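Skirport Chores
A small, slightly pessimistic dataset of household work done (or not done) by machines

Version 4. Maintained by Yareli Cuevas and Apolinar Quintero. Please read the section on scoring before you email us about the scoring.

What this is

Skirport Chores is 1,881 recorded attempts at ordinary domestic jobs by robots. The question behind it is whether a machine can do the housework yet. The short answer is no. The longer answer takes up 242 gigabytes, and you are welcome to it.

We started the collection after watching a great many robot videos in which a towel gets folded beautifully, once, to music. We wanted to know about the other towels. So the rule from the beginning has been that every attempt is kept, including the ones that end with a sock on a motor.

What's in the box

episodes/ -- one folder per attempt, with video, joint positions where the robot reports them, and a notes file
tasks/ -- the task sheets, as handed to the operators
scores/ -- two human scores per attempt, plus a third where the first two disagreed
tools/ -- a loader, a viewer, and a script called fix_clocks.py that you will need more than you'd like

Jobs covered

There are 9 task families. They are listed from most to least hopeful, in our view.

1. Wiping a flat surface
2. Carrying one item from one room to another
3. Opening and closing an interior door
4. Hanging a cloth over a rack
5. Putting laundry into a front-loading machine
6. Taking laundry out of a front-loading machine
7. Folding a towel
8. Folding a shirt
9. Matching socks

Items 5 and 6 look like the same job backwards. They are not. Going in, the laundry is a lump and the robot may treat it as one. Coming out, it has wrapped itself around itself, and one sleeve is always still inside. Marisol Beltrán, who wrote most of the task sheets, wanted to merge the two families in version 2 and changed her mind after one afternoon of scoring.

Sock matching is kept for completeness and because Apolinar won't let us drop it.

How the scoring works

Each attempt gets a whole number from 0 to 4.

0: Nothing useful happened, or something worse than nothing.
1: The robot found the thing it was meant to find.
2: It picked the thing up, or opened it, or otherwise began.
3: Finished, with a result you would quietly redo once the guests had left the room.
4: Finished, and you would leave it alone.

Scorers are told to judge the result as if a roommate had done it. Earlier versions used a finer scale with decimals. People fought over the decimals for weeks and the rankings came out the same, so they are gone.

Human help is logged separately in the assist field. An attempt can score 4 with assist set to true, and you should think hard before putting that one in your slides. Picking an item up off the floor and handing it back counts as help. So does holding the door. Encouragement doesn't.

Things to know about the robots

The hardware is mixed. Some attempts use a single arm bolted to a bench, some a wheeled base, and some a full humanoid. The robot_type field tells you which, and it is the first thing you should filter on. A bench arm doesn't have to worry about its knees.

Humanoid attempts are the ones everyone asks for, so a few warnings. Standing counts as part of the job. If the robot leans on furniture to steady itself, this is recorded in the contact field and isn't penalized, on the grounds that the rest of us do it too. Cables are another matter. A tethered robot has to plan around its own tail, and most of them don't, so the tether field is worth a look before you compare walking times.

Left and right always mean the robot's own left and right. Crisóforo Espinoza went through version 3 and corrected every file where somebody had used the viewer's. He has asked that it not happen again.

End effectors can differ from one arm to the other on the same body. Do not assume a matched pair! Read left_end and right_end separately. The first loader assumed symmetry and cheerfully reported fingers on grippers for most of August.

Rooms

Recordings come from two sites, which we call Flidari and Jakley in the metadata. Neither one is a spotless kitchen set. There are racks with cloth on them, doors that shut, walls where you'd want them least, and a floor pattern that upset one of our early segmentation models so badly that we gave it its own entry in the issues list.

Known issues

- Clocks drift between video and joint data at Jakley. Run fix_clocks.py first. If it prints a warning, run it again.
- Shiny robots confuse depth sensors, and so do the round glass doors on laundry machines. Depth maps have holes in exactly the places you care about.
- Herringbone floors. Some edge-based methods find hundreds of little objects down there. None of them need picking up.
- Large gaps between start of recording and start of motion. A robot can stand with its knees bent and one hand on a table for a long while before doing anything, and we haven't trimmed this. Use motion_start if you only want the exciting parts. 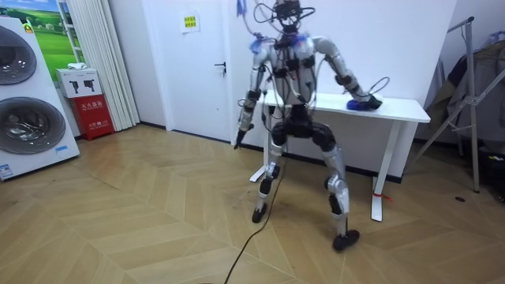
Intended use

Good uses: testing whether a policy copes with a real room, studying how chores fail, training failure detectors, and settling arguments at lunch.

Poor uses: any claim that a robot is ready to live with someone. We have 1,881 attempts and would not lend our laundry to most of them. The set is also small for training a large policy from scratch, though people keep trying, and Estrella Bañuelos keeps a folder of the resulting plots.

Please don't report an average over all task families. Wiping will carry you, socks will sink you, and the number in between describes no robot on earth.

Baselines

The repo includes one baseline, Serrano, which is deliberately plain. It does decently at wiping and gets the door open more often than we expected. At shirts it produces something best described as a smaller shirt-colored pile. Per-family results are in scores/serrano.csv. We haven't tuned it and would rather you didn't either, so that it stays useful as a floor.

Contributing

New attempts are welcome if they come with the full notes file and if nothing was left out. Send the whole session, good and bad. A submission with only 4s in it will be returned with a polite question.

Scores on new material are done by our own scorers, and it is slow work. Yareli handles the queue. Writing to ask where you are in it moves you down one place -- she says this is a joke, but we haven't tested it.

Changes in version 4

Split the end effector field in two. Added the contact field. Removed duplicate towel attempts. Renamed "success" to "score" throughout, after some discussion about the first word.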